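Initz 桌面蒸汽挂烫机用了半年,说说真实感受

先交代一下背景:我家衣服特别多,衬衫更多。老公上班要穿,我自己也爱穿那种宽宽大大的棉麻衬衫,洗完晾干以后皱得跟咸菜似的。以前家里用的是一台老式熨斗,我妈给的,沉得要命,每次熨完两件手腕就开始抱怨。五月份的时候实在受不了了,就下单了 Initz 的这台小挂烫机,到现在正好用了半年,今天把想说的都说一说。

价格我记得很清楚,806 块,当时领了个店铺券,不然还要再贵一点。说贵吧,比那些立式的大家伙便宜;说便宜吧,网上两三百的手持款一抓一大把。我当时也纠结了好几天,购物车里还放着 Medeiros 的一款,外形更好看,奶油白的,差点就为了颜值买了(别笑我)。后来看到评论里有个叫 Daiane Queiroz 的买家写了好长一段,说 Medeiros 那款水箱太小,熨一件长裙要加两次水,我就彻底死心了。

拿到手第一感觉:比想象中重。不加水的时候是 700 克,加满水有 200 毫升,举着熨一会儿胳膊还是会酸的。不过手柄的角度做得不错,有一点往里弯,握着不别扭。电源线挺长,我家插座在柜子旁边,拉到窗边挂衣服的地方刚刚好,这一点我给满分!

出汽速度也还可以。插上电,灯从红变绿就能用了,我一般趁这会儿把衣服挂好,扣子扣上最上面那颗,再用手把袖子抻一抻。挡位一共 4 个,最低那档我几乎没用过,熨真丝怕烫坏,平时棉的麻的直接开到最高。蒸汽量很足,对着衬衫下摆来回走两遍,肉眼可见地平下去,特别解压,真的,有时候心情不好我就去熨衣服。

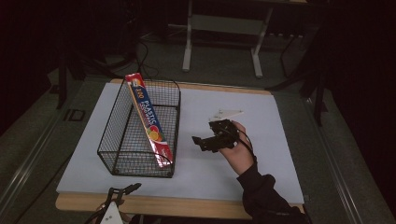 领子和袖口是我觉得最难搞的地方。挂着熨的话,领子后面没有东西托着,蒸汽一吹它就跑,熨出来软塌塌的,不挺。我后来改成平铺着熨,桌上垫一层厚布,机器横过来往下压,效果好多了。这里要夸一下,它横着用不会漏水,我之前借过朋友的一台别的牌子,一放平就滴滴答答,衬衫胸口湿一大片,看着像刚喝汤洒了。Initz 这台半年里只漏过一次,还是我自己水箱盖没扣紧。

面板是陶瓷涂层的,滑是挺滑,但是很容易沾东西。有一回我熨了件带胶印的 T 恤,没翻面,直接糊上去一块黑的,擦了一晚上。客服让我用湿布加一点白醋,趁面板有一点余温的时候擦,倒是擦掉了,不过仔细看还有一小块发黄。所以带印花的衣服一定一定要翻过来熨,说明书上也写了,是我自己没看。

再说说缺点,免得像打广告。

第一个是噪音,水泵工作的时候嗡嗡嗡的,早上六点多熨衣服会把人吵醒,我老公已经投诉过好几回了,虽然熨的就是他的衣服。第二个是水垢。我们这边水硬,用了三个月左右出汽口就开始喷白点点,落在深色裤子上特别明显。现在我都灌纯净水,麻烦是麻烦一点,白点没再出现过。第三个是收纳,它没有配底座,只送了一个绒布袋,刚用完面板还烫着呢,怎么往袋子里塞嘛!我只好竖着晾在窗台上,等凉透了再收。

配件里有个毛刷头,说是刷呢子大衣用的。上星期天冷了翻出大衣试了一下,去浮毛一般般,不如粘毛滚筒,但蒸过以后那股柜子味儿淡了很多。还有个夹裤线的夹子,塑料的,有点松,我用了两次就扔抽屉里了,熨西裤还是老熨斗好使,所以老熨斗我也没舍得扔。

中间还有个小插曲,八月份按键突然失灵,怎么按都不出汽。我找了店铺售后,对接的人叫 Osvaldo Pimentel,回复挺快,让我拍了段视频过去,第二天就给寄了新的,旧的到付寄回,没扯皮。现在手上这台是换过的,按键手感比第一台硬一点,别的没区别。

值不值得买呢?如果你跟我一样主要熨衬衫、连衣裙,一次三五件,我觉得可以买。要是一大家子的衣服攒到周末一起熨,水箱肯定不够你折腾的,还是看看立式的吧,我婆婆家用的 Nemadow 那款就不错,就是占地方。出差党也别买,放行李箱里太鼓了,我带过一次,回来的时候鞋子都没处放。

对了,有人问能不能熨窗帘,能,我熨过客厅的纱帘,站在凳子上举了快一个钟头,第二天胳膊抬不起来。薄的可以试试,遮光帘就算了。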